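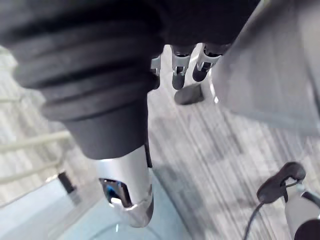 Retham Floor Tidying Set: read me first

Hello, and thank you for taking an interest in our set. It covers one everyday job, picking small things up off a carpet and putting them away, and it grew out of a good many evenings spent on our hands and knees at the Kikthorpe rooms.

What is in it
There are 600 short recordings, gathered over 22 sessions from April onwards. Small dark blocks on grey carpet turn up a good deal, and you may find them harder to spot than you expect, especially where the pile has streaks of lighter and darker grey running through it. We are rather fond of those ones.

How it is arranged
Each session has its own folder, with a plain text note saying which room was used and what was left out on the floor. Yutong Su wrote most of the notes and Assunta Galli checked them — do read them before you start, as they are short and quite friendly.

Known problems
The notes for 4 sessions are thin, and 2 have the wrong room written down. Jinfeng Cai is putting these right.

Using it
You are welcome to use the set for teaching and research. Please mention Retham if you do, and write to Houshang Sharifi with any corrections, however small.

Last changed 21 December 2025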